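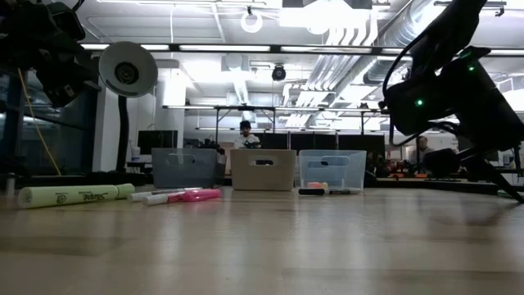

Last changed: September 16, 2023

Rirley Game Console User Guide
Section 2: Setting up the scorer's table

This section covers placing the console, connecting it to the scoreboard, and entering a basketball game before tip-off. For wrestling and volleyball, see the separate sections. If your gym still has the older Skarkton control box, do not follow these steps until the box has been disconnected at the wall.

Before you start

Have the console, its power supply, the scoreboard cable, the horn lead and both team rosters at the table. The scoreboard cable is 70 feet long. Do not join two cables together. If your table is farther from the wall jack than that, use the wireless kit described in Section 5.

CAUTION: Turn off the scoreboard at its own switch before plugging in or unplugging the horn lead. The horn can sound at full volume when the lead makes contact.

Placing the console

1. Set the table at midcourt, behind the sideline, with the legs locked.
2. Put the console in front of the timer's chair. The scorer sits on the side nearer the home bench.
3. Run the scoreboard cable off the back of the table and along the floor to the wall jack.
4. Cover the cable with matting anywhere people will walk.
5. Plug in the power supply. The standby light turns amber.

Note: The console can run on its internal battery, but the horn cannot. Use wall power for all games.
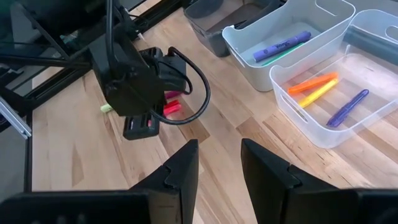

The console has rubber feet and will hold its place on most surfaces, but it should still be lined up the same way for each game so that the timer can find the start and stop keys without looking down. Painted tables can be marked with tape. On a light wood top made of narrow strips, like the one shown, one of the darker brown sections works as a mark, and the front edge of the console can be set against it. Check the position again at halftime.

Connecting to the scoreboard

1. Turn on the scoreboard, then the console.
2. Wait for READY on the console display. This can take nearly 2 minutes the first time.
3. Press MENU, then BOARD, then TEST. Every digit on the scoreboard should light.
4. Press HORN once. If there is no sound, turn off the scoreboard and reseat the lead.
5. Press CLEAR to end the test.

If READY does not appear, check that the address on the console matches the one printed inside the scoreboard door. Boards installed at Sonmont locations are set to address 17. All other boards leave the factory with no address and have to be given one, see Section 4.

Entering a game

1. Press MENU, then NEW GAME, then BASKETBALL.
2. Choose quarters or halves. College women's games use quarters and college men's games use halves. For high school games, follow your state's rules.
3. Enter the period length and press ENTER.
4. Enter the home team name, then the visitors.
5. Enter the jersey numbers for each team. 0 and 00 are treated as different players.
6. Set the timeouts for each team.
7. Set the possession arrow to OFF. It is turned on after the opening tip.
8. Press SAVE.

The display shows rosters in the order they were typed. To sort them, press and hold ROSTER. A number entered by mistake can be removed until the player has been charged with a foul or credited with points. After that it can only be changed, and the change is written to the game log.

Note: The console keeps 600 games. When the memory is full, the oldest game is replaced. Leagues that need a longer record should copy the log to a USB drive each November before the season starts.

Checking the clock

Ask an official to watch while you do this.

1. Set one minute on the game clock.
2. Press START, let it run for several seconds, and press STOP. The clock should stop at once on both the console and the scoreboard.
3. Let the clock run to zero. The horn should sound and the backboard lights should come on together.
4. Reset the clock to the warm-up time.

CAUTION: Do not press RESET ALL after a game has been saved. It clears both rosters and the timeouts. Use CLOCK RESET.

Handing over to another operator

If the timer changes during a game, stop the clock first. The new operator enters a code under MENU, then OPERATOR. Codes are issued by the site manager. At the Berrada gym, ask Doaa Mansour or Mahmoud Bensaid. Fadwa Helmy has the codes for tournament weekends.

After the game

1. Press END GAME and have the official confirm the score.
2. Turn off the console, then the scoreboard.
3. Unplug the cable at the wall end first and coil it loosely.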